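I caught her on a coffee break, which she had promised would be ten minutes and which ran well over an hour, because once you ask this woman how she keeps a hand gripper in shape she doesn't stop. I didn't want her to!

She looks after the hand-held grippers for a small outfit called Drarley. People carry them from home to home and pick up everyday stuff with them, and the recordings go off to train robot arms. There's a camera on each one, a pair of jaws, a trigger, and a lot of screws. She has been doing the upkeep since February and she keeps a notebook on every single unit. The one we talked about most is number 8, which everybody calls Melnyk (it came with that name written on its case and she never asked).

"People think the camera is the delicate part," she told me. "The camera's fine. I wipe it and I leave it alone. It's the pivots I lose sleep over."

The pivots are the round screws the linkage swings on. Too tight and the jaws drag, so the person holding the thing starts squeezing harder and gets a sore thumb. Too loose and the tips wander. She sets them by feel first and then with a driver marked with a dab of paint, and she does it in the same order every time, outer ones before the ones next to the pads.

"I open the jaws all the way and let go," she said. "If both sides come back together, great. If one side's lazy, I back that screw off a hair and try again. And then I try again after lunch, because I don't trust myself before lunch."

I asked how often she does this. She checks the pivots every 2,000 squeezes, going by the counter, and swaps the pads whenever the ridges stop feeling sharp under a fingernail. Melnyk is on its third set. The pads come from Brultberg in a little bag, and she grumbled about the bag for a good while (it doesn't reseal, and she's found pads in her coat pocket, her car and once in a lunch container). 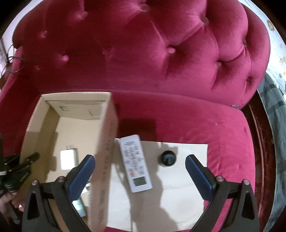
"Small and shiny is where you find out what shape your pads are in," she said. "Big boxy things, anybody can pick those up. A remote's pretty easy too, you just come at it across the narrow way. But give me something little and round and slick, and if the pads are worn I'll know on the first try."

So that's her test, more or less. After a service she picks up a handful of household odds and ends, puts them in a box, takes them out and does it again. She likes working on a couch because a seat cushion gives a little when you press down, and a stiff pivot shows up right away. On a hard tabletop, she says, you can fool yourself for days.

She's just as fussy about the tips meeting. With the jaws shut she slides a strip of plain paper between the pads and tugs. It should hold evenly from one side to the other. If the paper swings around like a door, one pad is seated crooked, and off it comes — she doesn't shim, she doesn't bend, she takes it off and starts over.

"I bent one once," she admitted. "Worked beautifully for an afternoon. Then I had 165 recordings where the left side closed early, and I had to write the email."

Did they keep them? Some. She didn't want to talk about the email, so we moved on to grit.

Grit is a bigger deal than I would've guessed. Carpet fuzz, crumbs, pet hair, it all gets into the openings in the linkage arms and packs down against the screws. She goes after it with a soft paintbrush and a wooden toothpick, and never with canned air, which she says blows the mess farther in. Oil is a no as well. She tried a drop of it in the spring and by the end of the week the joint was full of gray paste.

The log for Melnyk was up to 208 entries when I flipped through it, most of them one line long. "Left outer, quarter turn." "Hair." "Hair again." My favorite just says "squeak, mine," and she explained that she'd spent half an hour hunting for a noise that was coming from her own chair.

Next up is moving the whole workbench over to Dokside, where there's better light and a real vise. She's already packed the paintbrushes. The Brultberg pads she's carrying over herself, in a jam jar.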